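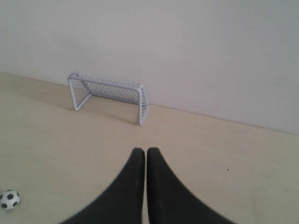 Measuring the last two inches

A method from the Plunine lab asks a robot arm to decide for itself when it has stopped knowing where things are

Most failures in tabletop manipulation happen late. The arm reaches the right region, lines up with the object, begins the final part of the motion and then does something slightly wrong. A finger lands on top of a part instead of beside it. A push starts off-center and the object rolls away at an angle. By the time the error can be measured, the opportunity to correct it has gone.

Engineers at Plunine, a robotics lab that shares a building with the instrument maker Catterall, have spent the past two years on this part of the problem. Their method is called Jusgate. It does not replace the policy that drives the arm. It sits between the policy and the motor controller, watches the stream of predicted motions, and decides how many of them should be carried out before the robot takes another look.

The question sounds minor. In practice it is one of the least settled choices in the field. Policies trained by imitation usually predict a block of future motions at once, commonly called an action chunk. A long chunk gives smooth movement and carries the arm through moments when the camera view is poor. A short chunk lets the robot react. Most groups choose a fixed length by trial, write it in a configuration file, and leave it there for the whole task.

The Plunine group argues that no fixed value is correct. While the arm crosses open space, a long chunk costs nothing. Near contact, the same length means the robot is acting on an image that has gone stale. The group's logs show that the useful length changes by a large factor within a single attempt, and that the change comes at different moments in different attempts. A timer cannot handle it.

How the gate works

Jusgate runs the policy several times on the same camera image, each time with different sampling noise. If the resulting chunks agree with each other, the gate lets the arm follow them. At the step where they begin to spread apart, it cuts the chunk and requests a new image. The spread is measured in the position of the fingertips, in millimeters, and compared with a threshold.

The idea of using disagreement as a warning signal is old. The contribution is in the threshold, which in Jusgate is not a constant. A small second network, trained on the same demonstrations as the policy, predicts how much spread is normal for the current view. Far from any object, human operators take many different paths, and the policy learns to reproduce that variety. High spread there is harmless. Close to an object, operators tend to do the same thing, and even a small spread means the policy is unsure of something that matters.

Earlier gates with a constant threshold tended to get this backward. They stopped the arm repeatedly in free space, where the demonstrations varied, and let it run close to contact, where a few millimeters of disagreement stayed under the limit. The Plunine paper calls this the inversion problem and devotes its longest section to it.

The second network is small enough to run on the same processor as the policy. It takes the wrist camera image and the arm's joint positions and returns a single number. It is trained after the policy is frozen, so an existing policy can be fitted with a gate without being trained again. For labs with a working system and no wish to disturb it, that may be the most useful property of the method.

The test bed

The main experiments were run at Prellside, the lab's test floor, on a task with a miniature soccer goal and a ball to match. The robot has to bring the ball to the goal and put it in, and it may either grasp the ball or push it. The team picked the task for its mixture of demands. A ball is an unforgiving object for a two-finger gripper. It rolls when touched badly, and once it has rolled, everything the policy predicted about it is wrong. The goal is a different kind of difficulty. A white mesh in front of a pale wall has little contrast, and much of what the camera sees through the net is simply more wall and floor.

Cameras at the wrist bring their own trouble. The view moves with the arm, so a turn that improves the sight of the goal can push the ball to the margin of the image or out of it. A person keeps the ball in mind after looking away. A policy that works from the current image alone does not. In the logs, spread rose sharply in the moments when the ball was leaving view, and the gate shortened the chunks accordingly.

This was not always helpful. Taking a fresh image is of little value if the fresh image does not contain the ball. In early versions the arm would sometimes stall, requesting image after image from a pose where nothing useful was in sight. The fix was a floor on chunk length. The gate may never cut a chunk below 2 steps, which guarantees that the arm moves and that the next view differs from the last. The authors describe the floor as a patch and say that a proper solution would need memory.

Training data came from teleoperation. Operators recorded 3,000 demonstrations over one season, with goal and ball positions varied by a printed schedule. After removing attempts with dropped connections, missing camera images or an operator's own miss, 2,032 remained. Both the policy and the gate were trained on that set. The rejected attempts were kept apart, and a portion of them turned out to be useful for checking whether the gate reacted to situations the policy had never learned.

What changed

The comparison was arranged so that nothing differed between conditions except the rule for cutting chunks. Same policy weights, same starting positions, same lighting. Three rules were tested: a fixed length chosen by a search over many values, a gate with a constant threshold, and Jusgate. Evaluation consisted of 173 starting layouts, each attempted once under every rule, in shuffled order.

Jusgate completed more layouts than either alternative. The gain over the best fixed length was moderate, and the gain over the constant threshold was larger. The breakdown by failure type says more. Failures in which the gripper touched the ball off-center fell by more than half against the fixed rule. Failures in which the arm went to the wrong side of the goal did not change at all. A gate can only decide when to look again. If the policy misreads which way the goal is facing, it misreads it consistently, the samples agree, and the gate sees no cause for concern.

That limit applies to every method based on disagreement, and the paper states it plainly. Agreement between samples shows that a policy is consistent. It says nothing about whether the policy is right. The wrong-side failures were clustered in layouts where the goal stood close to the wall and was seen from an angle, so that the open front and the netted back gave similar patterns of lines. More demonstrations of those layouts would probably help. More frequent images would not.

Time was the other measured cost. Running the policy several times per image takes computation, and cutting chunks means more images. Attempts under Jusgate took slightly longer on average than under the fixed rule, though successful attempts took less time, as the arm spent fewer motions on chasing a rolling ball. The constant-threshold gate was the slowest of the three by a clear margin, with most of its pauses in open space.

Beyond the ball

A second set of trials used hardware supplied by Catterall, where the intended application is placing small components into fixtures. These trials are smaller and the paper reports them with less detail. The pattern was similar: fewer errors at first contact, no effect on errors of identity, such as choosing the wrong fixture. The gate network had to be trained again for the new setup. An attempt to carry it over unchanged performed no better than the constant threshold, and the authors make no claim that it transfers.

Several questions are open. The number of samples per image was fixed by the available processor, and the paper does not show how performance falls with fewer. The spread is measured only at the fingertips, so disagreement about when to close the gripper is ignored unless it also changes position. On a task that depends on timing – catching, for example, or handing over an object – that would be a serious gap. The group is testing a version that includes the gripper command, with weights for the two kinds of disagreement set by hand.

There is also the matter of memory. A policy that kept some record of where the ball was last seen would remove the need for the chunk floor and might reduce spread in exactly the moments that now trigger the gate. Whether Jusgate would still be worth its computing cost on top of such a policy is unclear. The next round of trials at Prellside, planned to begin in September, will use the same 173 layouts with a policy that takes a short history of images as input, gated and ungated.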